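### 3.2 Table coverings and wear

We were rather fond of our white covering by the end of November, marks and all, and we left it as it was for the remaining 40 sessions at Tusent.

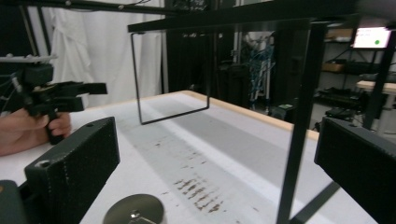
Brownish smudges in short, slanting rows are the sort of wear we scored, following the Morkov scale, and small stray specks were scored separately.
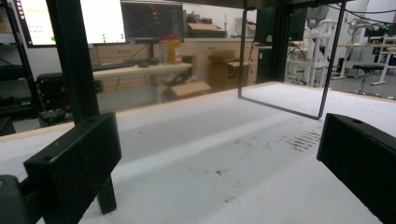

A pale surface shows every little thing, of course, and we grew used to that. Small furniture set on top, such as the black table in Figure 17, was scored on its own sheet.

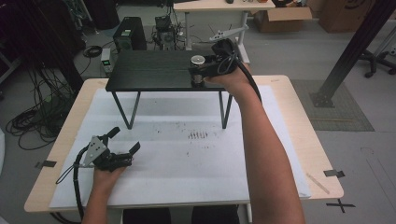
**Figure 17.** Small black table on the white covering.

Scores were then entered by hand, one surface at a time.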